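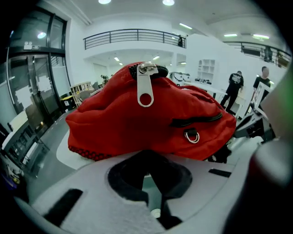

Tatu Kimaro wrote to ask whether a person with one small printer, a soldering iron and a shelf at a shared workshop could really build the Mikari, or whether it was one of those kits that quietly assumes you own a machine shop. Yes, Tatu, you can! The whole thing was drawn up at a shared workshop bench in the first place, and the parts are sized for an ordinary printer bed.

Mikari Hand-Held Gripper Kit
By Nornex
Price: $176
Ships: from August

The Mikari is a two-finger gripper that you carry in your hand and work yourself. You pick things up with it, put them down, tug on them and turn them over, and the camera on the tool records what the fingers were up to the whole time. Later on you can use those recordings to teach a robot arm at home the same job, if you have an arm, and if you don't have one yet you'll still have a very nice pile of practice data waiting for the day you do. (Plenty of our builders start this way, and a few have been perfectly happy to stay there.)

We like soft things for a first session. A block of wood is easy to grab and teaches you very little about your pads, while a bag gives way under the fingers, folds over on itself, and has straps and zipper pulls that like to wander off on their own. Put one on a table at about waist height, leave yourself room to walk up to it from either side, and take your time. A slow, steady squeeze records far better than a quick snatch. 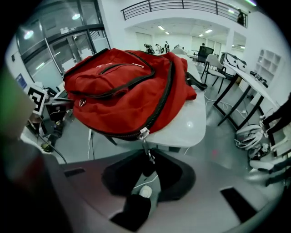 Mikari at the table with a red backpack.

The body shell prints in two halves. Any color will do, though we've grown fond of light gray, and it does make a stray pencil mark easy to find. Print the halves with the open side up, clean out the slots before you bolt anything together, and do try the fingers by hand before the trigger spring goes in. They should slide the full width without a hitch. If they catch near the middle, the rail is almost always sitting a hair crooked, and loosening the rear screws and closing the fingers all the way will usually bring it back in line — then tighten up again while they're closed.

The square markers deserve a little patience too. They have to lie flat, and they have to be clean. Glossy paper looks lovely and then throws a glare under ceiling lights, so we send matte ones, plus a spare sheet for the one that goes on crooked (mine did, twice). 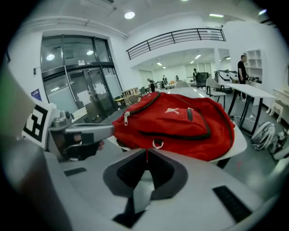
PARTS AND FIT

Parts in the box: 81, including fasteners
Fingers: 2, with replaceable black pads
Markers: matte, black on white, with spare sheet
Camera mount: included, camera sold separately
Printed parts: files included, filament not included
Pad life: over 2,000 grips on fabric in our own bench testing

The pads are held on with screws, so swapping a worn set takes a few minutes at the bench and no glue. Fabric is gentle on them. Zippers and metal rings are harder going, and if you plan to spend your weekends pulling on hardware you may want to add a second set to your order.

If you already own the Voltiteck trigger handle, it bolts straight on in place of ours, and you can choose the kit without a handle at checkout. The older Simiyu handle needs a small adapter plate. Rosario Bortolotti drew one up and kindly let us put the file in the download folder with everything else — print it solid, it takes a fair bit of load.

Questions before you order are always welcome. Send us the name of your printer and the camera you have in mind, and we'll check the fit for you before anything goes in the mail.

Page updated July 22, 2025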